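Play kitchen collection returns to families at Mitthorpe

When the Mitthorpe Toy Library reopened its lending room in September 2023, the first item reserved by a member was the kitchen set. Kanini Temba, who coordinates the library's collection, was not surprised.

"It was our most borrowed set before the refit and the requests kept coming while we were closed," she said. "Families ask for it by name. Some of the older children call it the restaurant."

The library serves 491 member households across Mitthorpe and the neighbouring district of Marar. Ms Temba joined the service as a casual assistant and took responsibility for the collection in June, when the shelves were still in storage and much of the catalogue was out of date. The kitchen set was among the first she reviewed.

"A kitchen set grows in a strange way," she said. "Someone donates a bag of play food, someone else returns a cup that was never ours, and after a few years you have 50 pieces and no two bags are the same. We put everything out on a table and decided what belonged."

Her preference is for pieces of different sizes and textures. The present set combines hard plastic utensils with soft food, and the larger vessels are valued as much as the food itself. 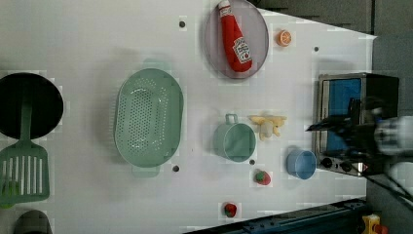

Pieces from the kitchen collection, among them a frying pan, a mint-green colander, a mug and play food.

"The colander does a great deal of work," Ms Temba said. "A two-year-old will fill it and tip it out for a whole morning. A four-year-old will tell you that the strawberries have to be washed first, and that you are standing in the way of the sink. It is the same object and the same child two years apart."

The frying pan and slotted spatula are borrowed for similar reasons. Turning food over with a spatula calls for some control of the wrist, and Ms Temba noted that children who find a pencil awkward will often persist with a spatula for longer. She is careful not to overstate the point.

"I am not a therapist and we do not lend toys as treatment. I can only report what parents tell us at the desk."

The service takes advice on its early childhood stock from Saranya Devadiga, an educator at the Plekmont Kindergarten, who reviewed the revised set before it was catalogued. Ms Devadiga's view was that the library should keep familiar household food, including the red ketchup bottle, which had been proposed for removal.

"There was a discussion about sauce," Ms Temba said. "One opinion was that we should lend fruit and vegetables only. Saranya's answer was that children play with what they see on the table at home, and most of them see sauce. I agreed with her. The bottle stayed."

Fruit remains well represented. Members may find strawberries and a slice of orange citrus in the set, together with the banana, which has a following of its own. Ms Temba attributes this to the peel.

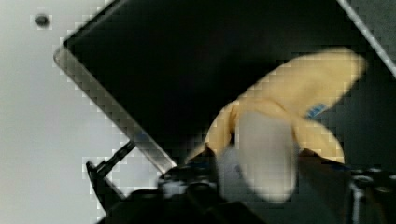
The banana with its pale yellow peel opened out. A small blue sticker or label is on the upper flap.

"Anything that opens is popular," she said. "Children like to know there is something inside, even when they have looked already. We had a boy who peeled it for every adult in the room – his grandfather, both of the staff, a man who had come to read the meter."

She acknowledged that such pieces need more attention on return. Soft items are inspected at the seams and hard items are washed before the bag is made up again. A contents card travels with each loan, and families are asked to check it before bringing the set back. Missing pieces do not attract a charge in the first 15 days.

"People are embarrassed when a strawberry goes missing. It is usually in the car. We would much rather they rang and told us than kept the whole set at home out of worry."

Asked what she would add if funds allowed, Ms Temba named a second colander and more plates. The single grey plate with the purplish rim is, in her words, "not enough for a party", and children who play together tend to want one each.

The standard loan period for the kitchen set is 21 days, with one renewal where no other household is waiting. Reservations may be made at the desk or by telephone. Enquiries about donating play food should be directed to Vignesh Kurup at the Mitthorpe Toy Library before items are brought in.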